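Open day at Putow, 4/21/24

So I finally got myself along to the Putow open day! I've used their project tracker for years (we moved over from Skornen, long story) and wanted to see the people who build it. Coffee was decent, badges were spelled wrong, mine included.

Tatsuya Ueda did the first talk, all about how they plan a release. They work in blocks of 14 days, and every block has to end with something a customer can click on, even if it's ugly. He showed us some of the ugly ones, which I loved.
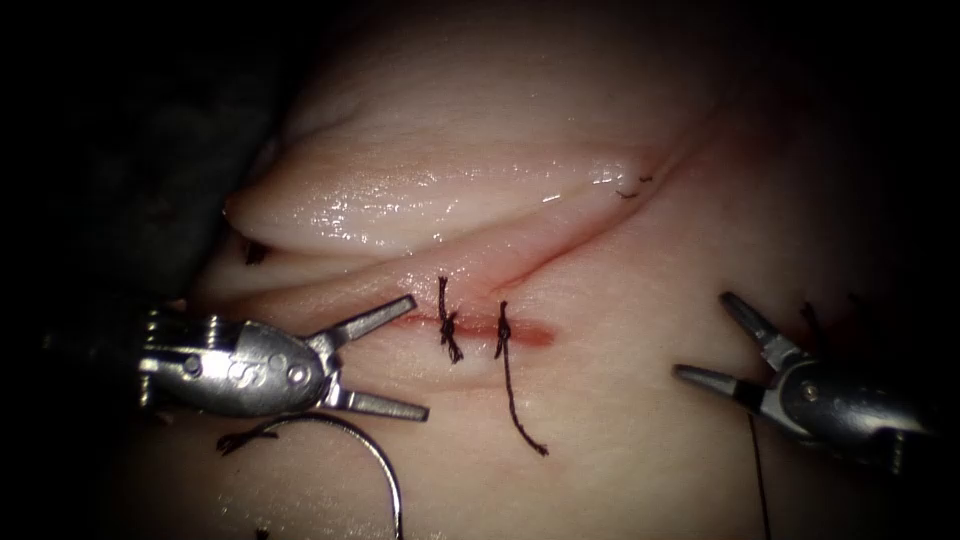
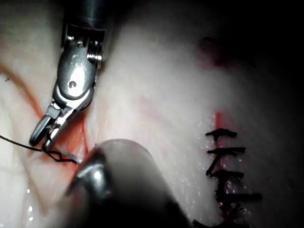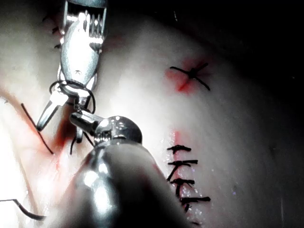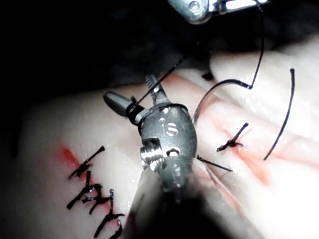
Suturing with robotic instruments, four views

After lunch we squeezed into the Murakami room, 37 of us with chairs for far fewer, and Hatsue Hoshino took us through the Prodar rewrite. They had 48 screens to move to the new layout and shifted the login page last, having broken it twice before. Someone asked about testing on old phones and she pulled a drawer of them out from under the desk – brilliant.

I did think the pricing session dragged (40 minutes on invoices!) and I'd have liked longer with the designers. Still, I came home with pages of scribbles and a plan to cut our own sign-up form in half. They're running another one in July and I've put my name down already. Bring a jumper, the air con is fierce.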